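Estwood Residents Board > Shops and services

Line-drying jeans in winter?

marrowfat
Two days on the airer and the waistband's still damp. Is the Erari dehumidifier any good, or do I just own wet trousers now? 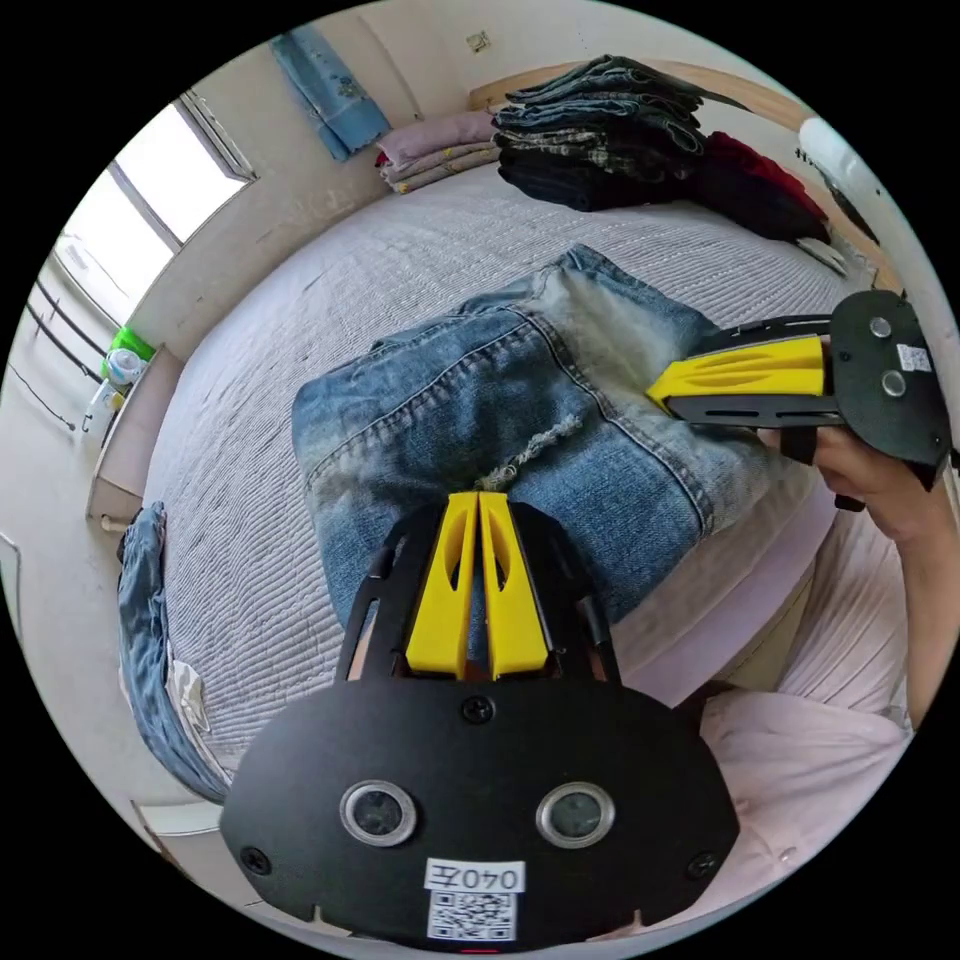 Mine are heavy denim, washed at 30, inside out as instructed by my mother.

pegleg
Spin them twice. Costs pennies.

oldtwill
Twice ruins the seams. Kowalczyk the tailor told me so - while charging me 40 quid.

pegleg
He would say that.

marrowfat
Spinning again now. Sounds like a bus.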